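Deux jours à apprendre des gestes à un robot (et à en désapprendre quelques-uns)

19 juin 2019

Je suis rentrée de Luletholm avec les épaules en compote et une pince dans la tête. Deux jours d'atelier chez Durisetti, à montrer des gestes à la main pour qu'un bras les refasse ensuite. Je vous avais promis un compte rendu, le voilà, dans le désordre comme d'habitude.

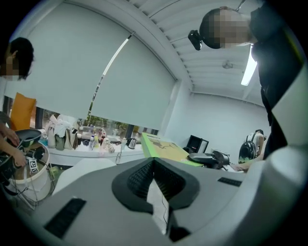

Le principe, vu depuis ma chaise

Chez Durisetti, on ne commence pas par le bras. On prend une pince portative, une coque grise assez large qu'on tient soi-même, avec la caméra dessus, et on fait la tâche comme on la ferait avec ses doigts (enfin, avec deux doigts très raides). Tout est enregistré, et c'est à partir de là que le robot apprend. J'avais déjà essayé la commande à distance l'an dernier, avec une manette, et franchement j'avais détesté : un petit retard à chaque mouvement, et l'impression de faire la vaisselle avec des gants de ski. Avec la pince en main, on sent quand ça accroche. Rien que pour ça, je ne reviendrais pas en arrière.

Les marqueurs, par contre, il faut s'y faire. Ce sont les petits carrés noir et blanc à gros pixels, il y en avait un collé sur le devant d'un seau blanc, et j'ai passé la première matinée à vérifier que je ne mettais pas mon coude devant. Je le mettais tout le temps.

Ma tâche à moi

J'avais choisi un truc bête : prendre un gobelet, le poser dans un bac, recommencer. On m'avait conseillé de viser 200 démonstrations propres. J'ai dit 300, par orgueil ! À la fin du premier jour j'en étais loin, et je me suis rendu compte que je trichais : je posais toujours le gobelet au même endroit, avec la même petite rotation du poignet. Un humain trouve ça très bien, mais le robot, lui, risque d'apprendre l'endroit au lieu d'apprendre le geste. Il a donc fallu tout varier, la hauteur, l'angle, le point de départ, et même la vitesse. C'est étonnamment fatigant de faire exprès de ne pas avoir d'habitudes.

L'autre piège, c'est l'hésitation. Si on s'arrête au-dessus du gobelet pour réfléchir, l'arrêt part dans les données avec le reste. Le bras de l'atelier, un Storkska tout simple, s'est mis à marquer une pause devant chaque gobelet, exactement comme moi. J'ai ri, puis j'ai jeté la série entière.

Ce que je ferais autrement

Étirer mes poignets avant, déjà. Regarder mes dix premiers essais avant d'enchaîner les suivants, parce que le logiciel (Appiah, une interface grise pas très causante) ne prévient pas quand le suivi décroche, et on découvre les trous le soir. Et noter les ratés au fur et à mesure ! J'étais persuadée que je m'en souviendrais, évidemment non.

Est-ce que le bras y arrive, maintenant ? Avec les gobelets rigides, assez bien. Avec les souples il serre trop, et là c'est ma faute - je n'en avais presque pas mis dans mes démonstrations. Il y a une deuxième session en septembre et je me suis déjà inscrite, cette fois pour plier un torchon. On m'a regardée avec un peu de pitié quand je l'ai annoncé.

Si certains d'entre vous ont déjà essayé avec du tissu, racontez-moi en commentaire, je prends tous les conseils, surtout pour attraper un coin sans embarquer tout le reste.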